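Subject: Re: [stodurdale-wood] Drying time for edge-glued maple
From: Elias Srour
To: stodurdale-wood list
Date: 2019-02-16

Chaimae Bouazza wrote:
> I glued up a maple panel from three boards and took the clamps off
> after 55 minutes, which is what the bottle says. A week later there
> is a ridge you can feel along one of the joints. Did I flatten it
> too early, or is it the wood? The shop is at 58 degrees most
> mornings.

Chaimae,

Both, probably. Yellow glue puts water into the edges and they swell a little. If you plane or sand the panel while they are still swollen, you take off too much there, and when the wood dries you get a shallow groove. A ridge is more often one board moving differently from its neighbor.

At 58 degrees I would leave the clamps on overnight and wait up to 7 days before the final flattening. Check the label for the lowest working temperature too. Some glues turn chalky in the cold and the joint is weak.

Younes asked me off list about cauls. I use two pairs on anything under 28 inches long, waxed, and snug them down before the main clamps go tight.

For the ridge you have now, use a card scraper across the joint, then wait a few more days and feel it again. Don't go at it with the orbital sander first. If it comes back, cut along the seam and glue it again. You lose a saw kerf and that's all.

I won't be at the May meeting, so Sylvain has the long clamps if anybody needs them.

Elias
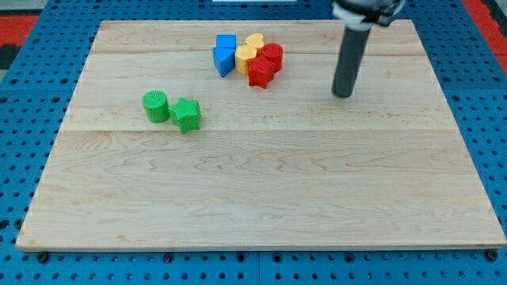 Maple-like board, seams running lengthwise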